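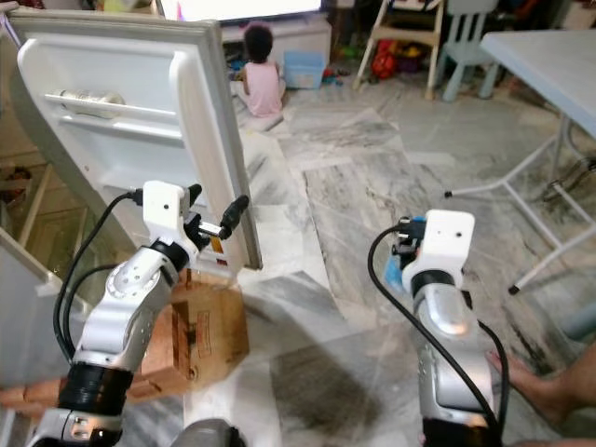
Print E-mail

3.2 How households use the door shelves

Door shelves proved to be the liveliest part of the whole study! Across the 15 homes we visited in Grorinitz, people moved things in and out of the door far more often than in and out of the main compartment, and they had strong opinions on what belonged there.

Figure 2. Refrigerator door standing open, with a can or bottle lying on its side on the molded shelf near the top.

Laying containers down was a habit we had not planned for, and it is a delight to trace. In 7 homes at least one can or bottle was kept on its side (Figure 2), usually in the top shelf. Berevetti's earlier survey of 50 kitchens recorded only upright storage – its form had no box for anything else. Radonjić treats the door as overflow space, and our interviews back this up in part: several families filled it last after shopping, yet emptied it first at breakfast. We return to the lower shelves in Section 4.

Print E-mail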